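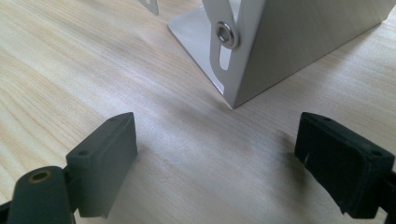 **How many demonstrations does it take before a policy stops fumbling a metal bracket?** In our project the useful number was 200, and how we collected them mattered more than I expected when we started in June.

I'm Iresha, and this is my half of the Ellamon report (Darlene Sandhu wrote the half on the controller, so go bug her about gains!). Our question was pretty simple: if you record a person doing a grasp with a hand-held gripper, can an arm learn the same grasp from the recordings alone?

## What I did

I picked an aluminum bracket as the test part. It's satin-finished, it has a slotted arm on the side, and it looks completely different depending on which way you turn it – so basically a mean little object for a vision model. I recorded 200 grasps, and I turned the bracket to a new angle before each one. Then I trained on two sets: a small one with 19 grasps, and the full set.

Every grasp started with the fingers wide open. I got lazy about that at first and had to redo a whole afternoon of recordings, which was not my favorite day.

## What happened

We gave each policy 19 tries on the arm. The small set managed 2 clean lifts. The full set got 17 – I may have yelled in the lab. Both of its misses came with the base plate facing a bright light, and my guess is that glare hid the edge it was looking for.

Next I want to rerun the small set with more careful angles. I picked those first 19 straight off the top of the folder, and 7 of them have the bracket turned almost the same way, so the comparison isn't totally fair to it. Darlene also wants to try a matte-painted bracket under the same lamp. The paint is ordered.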